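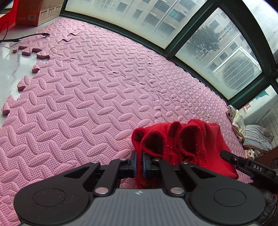 Words by S. Nair | Home & Habits | 2 min read

I'd like to put in a good word for mending, and a bad word for the way we've all been talked into thinking it's a hobby.

When I was growing up, mending was a chore, somewhere between descaling the kettle and cleaning out the bread bin. You did it in front of the telly and you did it badly. Now if I tell anyone I've patched a pair of trousers they ask where I did the course! There's one in town, £258 for a run of evenings, and I'm sure it's lovely (they give you a tote bag), but you don't need it to close up a hole. You need a needle and something to watch.

I blame the internet a bit. I joined a mending group on there last June, 3,209 members, and for the first month I was too scared to post. Everyone's darns looked like little tapestries. Mine look like a spider had a bad day. But they hold, and I've got a jumper with both elbows done that's seen me through 15 winters, and the only person who's ever commented was a man at the bus stop who wanted to know if it was itchy. It is.

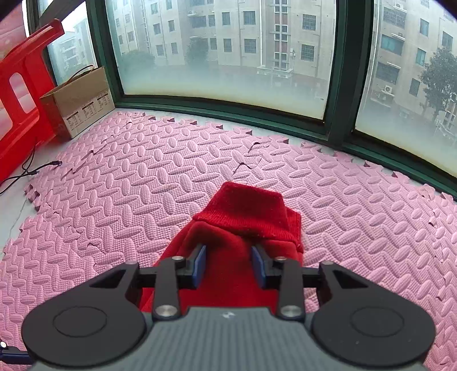

Wool is the place to start, if you ask me, and start with something that lives inside a shoe. You can be as clumsy as you like down there. I'd go for a knitted sock, a red one like this if you've got it, as it's so much easier to see your stitches on than black or navy, which I refuse to mend after tea. Leave the ribbed cuff alone until you've had some practice, though. Ribbing needs to stretch and a stiff darn up there will drive you mad by lunchtime.

And yes, I know new socks are cheap. People say it to me as if I'd missed it. But I like having a thing for years and knowing where it's been, and I don't see why that has to come with a special box of threads and a certificate. My own kit lives in a biscuit tin with a dead torch and two buttons off a coat I gave away. I keep meaning to take the torch out.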